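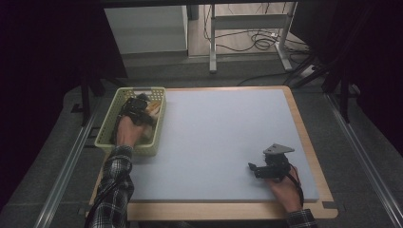
Gu says no machine will be folding anyone's pants in our lifetime, and that a dishwasher is already the best robot a house will ever get. Fair enough, and I've had that thrown at me more than once since I put this lot online, so I may as well start the README with it. I half agree! But only half, and the rest of this page is me arguing with it.

Print this page | E-mail this page
Reading time: 5 minutes

# Adesholm small chores set

## What it is

Adesholm is a collection of short recordings of dull jobs. Picking things out of baskets, putting them back in, sorting, tidying, moving bits from one side of a work surface to the other. All of it is done by people holding grippers in their hands, one left and one right, so what you get is a person's good sense squeezed through a robot's clumsy fingers. I like that mix a lot. If a person can't do a chore with two jaws on each side, I don't see why we'd expect a machine to manage it.

There are 3332 recordings in this release. Of those, 849 involve something soft — cloth, gloves, that sort of thing — and they are the ones I'd look at first, for reasons I'll bore you with further down.

## Why I bothered

I started out at Grutberg, on the packing side, and every year someone came round to tell us the machines were nearly ready. They were ready for boxes, I'll give them that. Boxes all the same size, facing the same way, on a belt that never changed speed. Then a customer would return a bag of odds and ends and the whole clever line would sit there while we sorted it out by hand.

Homes are worse, of course (have you seen my kitchen drawer?). So the question I keep coming back to is a small one: which chores can be done now, which are close, and which are still miles off? You can't answer that from a showreel. You need a big pile of ordinary goes at ordinary jobs, including the fumbled ones, and I've left the fumbled ones in.

## Soft things
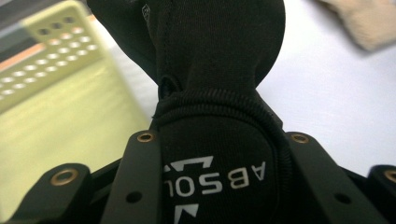

My own view is that cloth is where the whole business gets decided. A mug is the same shape from one day to the next, but a sock is a new object each time you put it down. Gloves might be the worst of the lot, what with fingers that fold in on themselves and a cuff that goes its own way, and dark ones give a vision model a really miserable time. A black knit glove against black gripper plates is a good test of that, and you'll notice how much work the white lettering does in telling you which bit is which. Take the print off and I suspect half the models I've tried would lose the edge altogether. I'd love to be proved wrong, so please write to me if yours copes!

## So, can they do it yet?

My scores, for what they're worth, and they're only mine:

- Hard things out of an open basket: yes, mostly, if you're patient.
- Hard things out of a crowded basket: nearly. The trouble is touching the neighbours.
- Soft things moved from here to there: yes, as long as you don't mind how they land.
- Soft things laid out flat: no, not in any way I'd pay for.
- Pairing gloves or socks: no. Ask me again in December.

Brillon, the little policy I train on this set, is no genius. It gets better quickly over the first 1000 recordings and then it creeps along, and I haven't worked out whether that's down to the data or down to me. Both, probably.

## Using it

Each recording has a head view and a view from each gripper. They start together, but do check the timing before you train on them, as a few drift near the end and I've only flagged the bad ones. The folders are named by job and then by take. The labels are in plain English, typed by hand, so expect the odd spelling mistake and at least one tea break.

Please don't use the success labels as gospel. I marked a go as good if the thing ended up where it was meant to be, even when it got there in an ugly way. If you care about neatness you'll want to mark them again yourself, and I'd gladly take your version into the next release.

## Known gaps

No water, no food, nothing sharp. The lighting hardly changes. Very few long jobs either, which bothers me, as real tidying goes on and on and the mistakes pile up. Those are next on my list, along with bed sheets, which I'm dreading.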